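Domino and double-knit crochet blankets: your questions

I get so many lovely messages about the Skaltov blanket that I've finally gathered the answers in one place. If yours isn't covered, pop it in the comments and I'll add it!

Do I need to know anything fancy to start?

Not at all. If you can do a chain, a double crochet and a treble (UK terms all the way through, please, or your squares will come out very squat) you're ready. The decreases in the middle of each square are just three stitches worked together, and by your second square your hands will be doing it while you watch telly.

What size hook should I use?

The pattern says 4 mm and I'd begin there. I'm a tight crocheter, so I go up half a size for the border. Please do make a test square! I skipped mine on the first blanket and ended up with something that would have fitted a guinea pig very nicely.

Which yarn did you use?

The original is in Pliltari DK, which comes in 100 g balls and has a gorgeous bounce to it. Any smooth DK will do. I'd steer clear of anything fluffy for your first go, as you really want to be able to see the ridge running up the middle of the square, and undoing fluff is a miserable way to spend an evening.

How many balls is that?

For the cot size you'll want 6 balls, plus one more in the border colour. I buy the border yarn at the same time so the dye lots match.

My squares lean to one side. What am I doing wrong?

Nearly always it's the decrease creeping over by a stitch. Pop a marker in the centre stitch and move it up every row. Count both sides before you turn: there should be the same number left and right. I still use a marker every single time, and I've made eleven of these blankets now (yes, I may have a problem).

Can I join as I go?

Yes, and I wish I'd done it years earlier. You pick up along the edge of the last square and carry on, so there's no sewing at all. Heaven! The Daneshvar join is my favourite if you'd still like to make them separately, because it lies so flat.

How do I plan my colours?

Shuffle things about until you smile. Graph paper works, so do scraps of felt or a handful of toy bricks. I love one strong background with the brights dotted over it, and red with green is far nicer in wool than people expect.

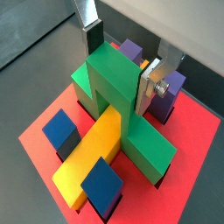 How should I wash it?

Check your ball band first. Mine goes in at a cool wool setting, then I lay it out on towels and pat it square. Don't hang it up while it's heavy with water or the bottom row will stretch.

Is there a bigger version?

There is! The Clalport throw uses the same square with a wider border, and I finished writing it up in February. It's a proper sofa blanket.

Comments

woolly_wanderer: The marker tip has saved me, my squares are square at last!!

HookedInTheHills: Would this work in cotton? I've got a mountain of it to use up.

Reply from the author: It would, though it comes out heavier. Go up half a hook size and it'll drape better.

purlsbeforetea: Started mine last night and was up far too late. Four squares done already.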